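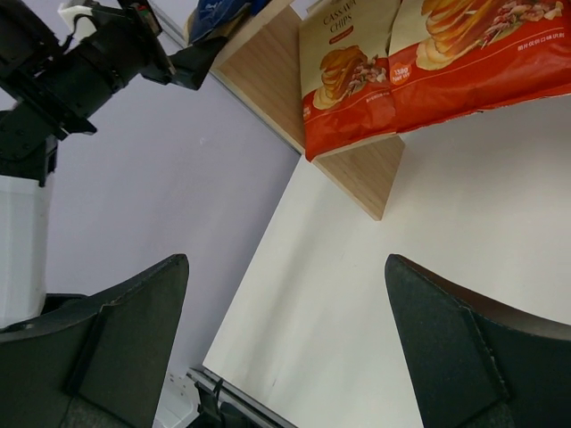
Wrist view, gripper open, snack board at the far side of the table. Second arm top left.

Karnedport snack cell: setup and upkeep FAQ

Last touched in October. Add to the bottom if you hit something new.

Who is this for?
Anybody on shift with the two-arm cell. Read the power-up part at least once before you touch it.

What order do I power things up?
Wall switch, then controller, then arms. Wait for both arms to report in before opening the Rastach panel. If only one shows up, power down and reseat the bus cable on the missing one. Don't hot-plug. We lost a driver board that way.

How long is warm-up?
7 minutes of slow moves, no load. Skip it and the first picks land short.

The fingertip pads look worn. Swap or leave?
Look at the seam. On the finger on the right in the wrist view there's a bit of fraying along the edge of the panel. Slight fraying is OK, keep running. If you can get a fingernail under the pad, swap it. Always swap both, never one.

How do I swap a pad?
Gripper open, arm parked, power off. Peel from the tip end. Clean the inset with alcohol, let it dry, press the new pad in and hold. Leave it 4 hours before any real picks. Overnight is better.

Which pads?
Oltetti soft, the thin ones. The thick ones close early and the force reading is junk.

Bags slip out when lifted. Why?
Usually grip force. Start at 470 on the panel for chip bags and go up in small steps. Too high and you pop one, and then your evening is crumbs. Also wipe the pads, glossy bags don't forgive grease.

Do I need to lay the bags out neat?
No. Overlapping is fine, hanging over the edge of the board is fine, the cassava chips in the photo are both. Just keep the board itself on the table and out of the other arm's way.

Wrist picture is washed out on the white table.
Lock exposure at 58. Auto hunts every time the fingers move. Wipe the lens first tho, half the time that's it.

Can I clamp stuff to the rail on the table edge?
Small clips only. Anything tall gets hit on the way home.

Arms stopped and the panel says FOLLOW ERR.
One of them bumped something or a joint screw is loose. Hit stop, power off, check the bracket screws by hand, elbow first. Snug them, dont crank. Then full power-up again from the top, including teh warm-up.

How often do I recalibrate?
After any pad swap, any crash, any time the table gets moved. Use the Urbańczyk routine in the panel, both arms, saved under a new name. Don't overwrite the old file.

Where do spares live?
Gray drawer under the controller. Take the last one, write it on the sheet.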